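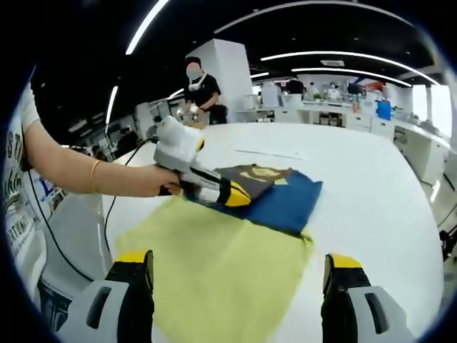

May 8, 2021 - fold segmenter, grip closure thresholds

Pulled the Domuvitz branch this morning, replay tool still drops frames past 500. Worked around it by chunking the logs. Ugly but ok for now.

Main problem today: the phase labeler. It calls "grasp" as soon as finger width goes under threshold, even if the fingers are only pressing down on cloth. Thick folds make it worse, width stalls early and the label flips back and forth. Tried 300 ms of hysteresis, better. Tried 1000, eats the short regrasps. Leaving it at 300.

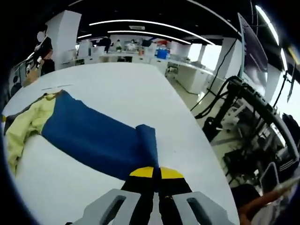 Mask model next. Warov weights (the July set) are fine on plain tabletop, bad wherever two cloths touch. Navy against white is the easy case, clean edge all the way to the rolled end by the fingertips. The pale yellow cloth bunched up at the other end is what kills it: half goes to the garment, half to background. Also the faint shadow under the navy gets picked up as cloth if I drop the confidence too far. Need to mask out our own fingers befor the color step, yellow tips leak into the yellow class.

To do:
- finger mask from the fixed template, 2 px dilation
- ask Pacheco side if their tracker exposes raw width
- rerun the Plondudthorpe split with new hysterisis
- fix the frame drop properly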